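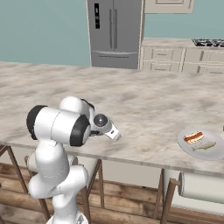

Stilach publishes setup procedure for simulated kitchen cell

POTMONT, 19th April - Stilach has released the setup and maintenance procedure for its Stondero kitchen cell, a simulated workspace with a single white arm working over an island countertop.

The procedure has 32 steps. It covers base placement, joint zeroing, gripper alignment and the clearance check, in which the fingertip is held just above the counter surface before any plate or food item is handled. The full sequence takes 60 minutes on a standard workstation.

"Most faults reported to us were base offset errors," said Kavitha Suvarna, cell maintenance lead. "A 7 mm error at the base is enough to put the fingertip into the counter."

Joint zeroing is repeated after every change to the arm model - including changes to the wrist or cable. Berhanu Worku wrote the repair section, which replaces the notes issued in December.

The procedure is available to Krishnan license holders under document number 1399.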